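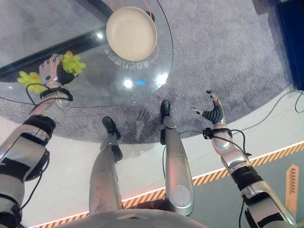
So I finally finished Foridau, and I need to talk about it, because my sister has asked me to please stop texting her about it at work.

Quick background if you're new here. I listen to audiobooks pretty much only while I'm driving or folding laundry, so a 23-hour book is a real commitment for me. I started this one in October, quit after 3 chapters, and then picked it up again last month when my library hold on something else fell through. I'm so glad I did!

The setup is simple. A ferry town called Hekano loses its lighthouse one night. The building is gone, and the rocks it stood on look like they've never been touched. The narrator of the story is a records clerk who has to write the report, and most of the first half is her going door to door asking people what they remember. Everybody remembers something different. One man says there never was a lighthouse. His wife has a key to it on her kitchen hook. I had to pull into a gas station for that part.

The first hour is slow, and I'd tell anybody to push through it (or bump the speed up a little, I won't judge). There's a long stretch about ferry schedules that I thought was padding, and then around the middle of the book the schedules come back and, well, I listened to that chapter twice.

The reading is great. One woman does the whole thing, and she has this dry, tired way of doing the clerk that made me laugh in places I don't think were meant to be funny. Her kid voices are a bit much. There's a boy in the boarding house who sounds like a cartoon mouse, and he talks a lot.

The ending I'm still chewing on. I won't spoil it, but if you need to know exactly where the lighthouse went, you may throw your phone. I liked it — mostly. I wanted one more scene with the wife and that key.

Is it scary? A little. It's more the kind of book that makes you check the back door and then feel silly. I did sleep with the hall light on after the boarding house chapter, and I'm a grown woman with a mortgage.

Next up is Floltent, which I've had sitting in my app forever. It's only nine hours, and after this one that feels like a short story. If you've listened to it already, tell me whether the dog makes it. I'm not starting until I know.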